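# Trying out a pair of hand-held grippers on crinkly cloth

Anyone can pick up a block. Before Caltus goes on the Drumbridge shortlist, give it laundry. You need two grippers, a bed and a high tolerance for creases.

## 1. Start with a garment

Spread it out flat and take the hem in one gripper. Bring the other in from the side, over a folded edge. Check that the blue pads face each other squarely, and close slowly. A ribbed cream top is a fair test and a poor use of an afternoon. 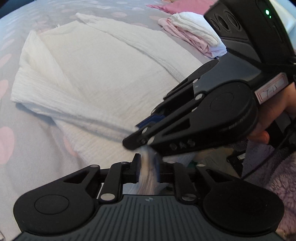

## 2. Move on to muslin

Fold the cloth lengthwise and pinch both ends. Keep the far gripper at arm's length and watch where its cable goes. Pull until the middle ridge runs straight, then hold for 7 seconds. Let go and write down which end slipped first. Sandamali Uddin did 200 of these in July and still speaks to us.

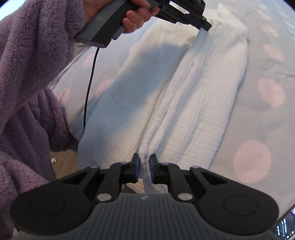
*Muslin held at both ends, far gripper in the left hand.*

## 3. Compare

Repeat with the Stirkero pads, same cloth, same bed. Send your scores to Konrad Kaczmarczyk, who likes them in one file.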